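Boxes, boxes and more boxes

Some of you asked after my last post what I do all day now that I've left the warehouse floor, and I keep putting off the answer because it takes a while to tell. So get a cup of coffee and settle in.

I collect examples. Our little group at Wondargate is trying to get a humanoid robot to handle cardboard boxes, and the way it learns is by being shown, over and over, by a person who steers its arms and hands through the job. Each try gets saved as one example, with what the robot's head camera saw and where every joint was. We want 300 good ones before we train again, and as of this morning (10/18/26, for anyone keeping a diary of my life) we have 976 recordings and far fewer good ones than that sounds like!

Ashton Dunstan does most of the steering. He has lovely patience and slow, careful hands, and I sit beside him with the notebook and call out what comes next. We start with the hand open and away from everything, then go in for the box, then come back out to open again. I used to rush him through that last part. Flora Cowie, who looks after the training side, asked me very kindly to stop, as the model had picked up my hurry and was pulling away from boxes before it had let go of them.

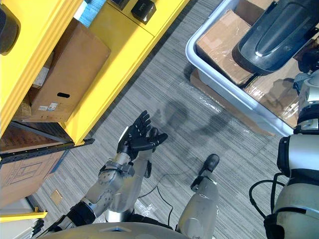
Why do you save the tries that go wrong?

Because a robot that has only seen perfect grabs has no idea what to do after a bad one. We keep a failed try if the person steering noticed the slip and fixed it, and we label it as a recovery. If the try just fell apart, it goes in a separate folder and stays out of training.

The labeling is my job too, and I've grown fond of it. There are 12 labels and I can type them in my sleep – "reach," "touch," "regrip" and so on. Plastic wrap is the hard part. It shines, it slides, and it makes two boxes look like one, so Flora wants more of it and I want less. She is winning. We did 11 wrapped boxes in a row before lunch and I kept seven.

I've also started changing the room a bit between sets, moving a box to another shelf or turning it so the handle hole faces a different way. My notes on that live in a plain spreadsheet we named Mahuika, and I'll share the column headings if anyone wants them. Just leave a comment, and please tell me what your own group does about shiny plastic – I'd love to hear it.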